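El último capítulo

La serie se llamaba Durneo y la ponían los jueves a las diez y media. Yo la seguía desde la primera temporada, cuando todavía la daban doblada y con los episodios cambiados de orden. Trataba de una familia que heredaba un hotel en una isla del Báltico y no sabía cómo llevarlo. Mi hermana decía que era lenta. La veía igual, planchando.

El 18 de mayo de 2023 anunciaron que la cadena no compraría la cuarta temporada. Lo leí en el foro antes de cenar. Éramos 3.057 inscritos, aunque escribíamos siempre los mismos. Alguien propuso mandar cartas a Zollen, la distribuidora. Se mandaron hasta 200, según la moderadora. Yo mandé dos, una con mi nombre y otra con el de mi hermana.
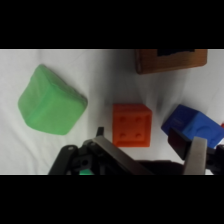
Zollen contestó en septiembre. Era un párrafo amable que no decía nada. Para entonces yo había empezado a escribir los capítulos que faltaban. Lo hacía en la cocina, después de fregar, en un cuaderno de cuadros. En el primero, la madre vendía el embarcadero a los Domański, los vecinos ricos. En el segundo se arrepentía. El tercero me salió mal y lo pasé por alto.

Mi hermana leyó los dos primeros de pie, junto a la nevera.

—La madre no vendería el embarcadero —dijo.

—Necesitan el dinero.

—Vendería los muebles antes. Los del comedor, los Skandwood esos que salen siempre.

Tenía razón. Arranqué cuatro hojas y volví a empezar.

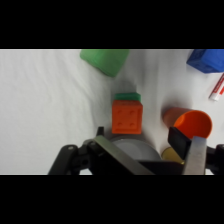
Un cubo naranja con cuatro hoyuelos sobre tela blanca.

Tardé el invierno entero. Colgué los capítulos en el foro, uno cada jueves a la misma hora. Al principio respondían diez o doce personas. Una señora de Burgos me corregía los acentos. Otro usuario quería que el hijo mayor volviera de Gdansk, y lo hice volver, en un barco de carga y con barba.

El último lo escribí un domingo. La familia cerraba el hotel por la temporada y la madre se quedaba contando las llaves. Faltaba la de la habitación cuatro. Se lo di a leer a mi hermana antes de colgarlo. Apagó la plancha y se sentó.

—¿Y la llave? —preguntó al terminar.

—No lo sé todavía.

Me devolvió el cuaderno y encendió otra vez la plancha. Quedaban tres camisas.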